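Reading time: 9 minutes

Speaker notes — "Dry Walls, Wet Ground: Drainage Behind Garden Walls and Terraces"

Notes for the evening talk, tidied up a bit since the last time I gave it. Please don't read them out word for word (I'm talking to myself here), and slow down at the part about pipes, where I always gallop.

OPENING

Good evening, and thank you all for coming out. It's lovely to see so many of you, and I'm told there is tea afterwards, so I shall try to keep my eye on the clock.

I've been building and mending garden walls for most of my working life, and if I had to pick one subject that brings people to my door in a state of worry, it would be water. People ring up and say, "My wall is leaning," and I go along, and we have a nice chat about the stone and the mortar and who built it, and then I ask where the water goes, and there's a silence. So tonight is mostly about where the water goes.

Ask for hands up: who has a wall with soil behind it? Who has looked for the weep holes in it? (Usually far fewer hands. Be kind about this. I didn't have any in my own first wall either, and I paid for it.)

WHAT WATER DOES BEHIND A WALL

Soil is heavy enough when it's dry. When it's soaked it's heavier, and the water in it pushes on its own account as well, quite separately from the soil. The higher the water stands behind the wall, the harder it pushes at the foot. A wall that has stood up perfectly well through a dry summer may find itself with a great deal more to hold back by the time the leaves are down.

Clay makes all this worse in two ways. It lets go of water very slowly, and it swells. Those of you on the Ledesma side of the hill will know the stuff I mean, you could throw pots with it. Sandy ground is a good deal more forgiving, though it will wash out through any gap you leave it, and then you get those little hollows in the lawn just behind the top of the wall.

Frost is the other one. Wet ground freezes, lifts, and pushes sideways, then thaws and settles back not quite where it was. A few winters of that and the top course has crept forward.

SIGNS TO LOOK FOR

Go out after heavy rain, that's the best time. Take an umbrella and somebody to hold it.

Damp patches low down on the face which stay dark long after everything else has dried. White salty bloom on brick or block. Green slime in one particular stripe. A belly in the middle of the wall (hold a string line along it if you can't tell). Stepped cracks running through the joints. Soil or fine silt sitting on the paving at the foot.

One of these on its own is no cause for panic. A belly together with a crack that you can get a pound coin into, and a tall wall, and a path or a neighbour on the low side — then please get somebody in to look at it properly, and keep the children away from it in the meantime.

THE FOUR PARTS

I think of the drainage as having 4 parts, and I'll go through them from the back to the front. (Draw it on the flip chart as you go. Big pen.)

First, the surface. Keep as much water as you can from ever getting behind the wall. Tip the ground very slightly so rain runs off to one end. Look at your gutters and downpipes, and at where next door's go too. I once spent the whole of a wet afternoon puzzling over a wall at Rarnavgate, poking about at the back of it with a bar, and found a shed gutter emptying itself straight down behind the coping. A length of pipe cured it.

Second, the gravel. Directly behind the wall you want a band of clean, washed, angular stone, all one size or near enough, running from the foot almost up to the top. Clean is the word I'd like you to take home. If you shovel back what you dug out, rubble and clay and all, you've made yourself a very nice pond liner. I like the band to be 200 mm wide at the least, and I've never been sorry to have made it wider.

Third, the cloth. A filter fabric goes between the gravel and the soil, wrapped over the top like the lid of a pie, so that the fine stuff stays put and doesn't clog the stone. Overlap the joins generously. It's the cheapest thing in the whole job and it's the one that gets left off, and I do understand why, it's a miserable thing to handle in a breeze.

Fourth, the way out. A perforated pipe along the bottom, laid to a fall, leading somewhere. And weep holes through the wall itself, just above the finished ground level at the front.

(Pause here. Drink some water. They will want to ask about the pipe straight away, so let them.)

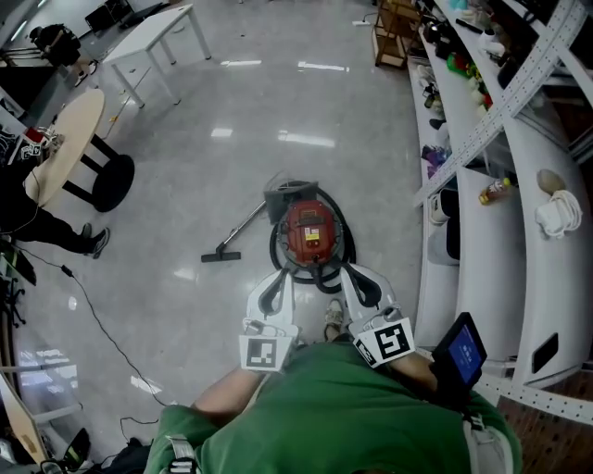
Apolinar Tapia asked at this point, the last time I gave the talk, whether the holes in the pipe should face up or down, and said that his builder and his brother-in-law had fallen out over it. The answer is down, or down and slightly to the sides, if your pipe has holes in one half only. The water rises into it from below and is carried off before it can climb any higher. With the bendy sort that has slots all the way round, you needn't think about it at all, and the builder and the brother-in-law can be friends again.

While we're on pipes: give it a steady fall, with no dips. A dip fills with silt and then you've a blocked pipe under a great deal of gravel. Put a rodding point at the high end, with a cap on it, and write down where it is. Write it somewhere you'll find it again! I have a customer whose rodding point is under a greenhouse.

And it does have to lead somewhere. A ditch, a soakaway well away from the wall and the house, a surface drain if you're allowed to use it. You may need to ask the council before you connect to anything, and you certainly can't send it over the boundary for the people next door to enjoy.

A JOB THAT TAUGHT ME SOMETHING

I'll tell you about the Plunico terrace, as it has most of tonight's mistakes in it and some of them were mine.

It was a blockwork wall along the bottom of a sloping garden, faced in stone, very handsome. The owners had been collecting the papers for it in a box file and they read me the job number off the first quote, 3402, as if I might know it, which was sweet of them. The wall had been built with weep holes, good ones, nicely spaced. What had happened was that a later gardener had raised the border at the front and buried every last one. The water had nowhere to go and the wall had started to come forward.

We dug the border out, and I said, rather grandly, that it would all be well now. It wasn't. We'd cleared the holes on the outside but the gravel behind was packed solid with silt, there being no cloth, and so only a few of them ran. I ought to have checked by pushing a rod through before I opened my mouth. We ended up taking down the worst length, digging out behind it by hand, and starting again with clean stone and fabric. When we measured it before taking it down, the top was leaning 190 mm out of plumb, and I still don't like thinking about the picnic table that had been standing under it.

The rebuilt length has a pipe, and the pipe comes out at the Bumovik end of the garden, where there's an old ditch. I went back after a downpour and watched it run, and I don't mind telling you I stood there far longer than I needed to.

DRY STONE

Somebody always asks about dry stone walls, and they're right to. A dry stone wall lets the water through wherever it likes, so there are no weep holes to make. It still wants good clean fill behind it, and the cloth, or the soil will come through along with the water. It also wants to lean back into the bank. Don't let anybody point up the face with mortar to "tidy it". I've seen a perfectly sound old wall spoilt that way.

LOOKING AFTER IT

A short list, and then tea.

Poke the weep holes through with a bit of stiff wire in September, before the wet weather sets in.
Keep borders and bark chippings below them.
Pull out young trees and ivy near the back of the wall while they're small.
Rod the pipe if the outlet only dribbles after a proper soaking.
Take a photograph of the wall from the same spot each year, so you can compare.

QUESTIONS

Leave a good quarter of an hour. If it's about planning or boundaries, send them to the council. If it's about a very tall wall, or one with a drive or a building above it, they want an engineer, and I say so even if it makes me look less clever than I'd like.

Thank the hall, thank whoever did the chairs, and collect the big pen.

COMMENTS

Maureen: Lovely talk, thank you. We went home and found three weep holes behind the lavender. One had a snail in it.

Col B.: Can I use pea shingle for the gravel? I've a ton bag left over from the path.

Reply from the author: You can, Col, if it's clean, and it drains well. It rolls about, though, so I prefer the angular sort, which locks together. For a knee-high wall I'd use up your bag and be glad of it.

Jan: Is there a way to add a pipe to an old wall without taking it down?

Reply from the author: Sometimes, Jan — you can dig a trench further back and catch the water before it gets there. Do it in short lengths, and not close in behind a wall that's already moving.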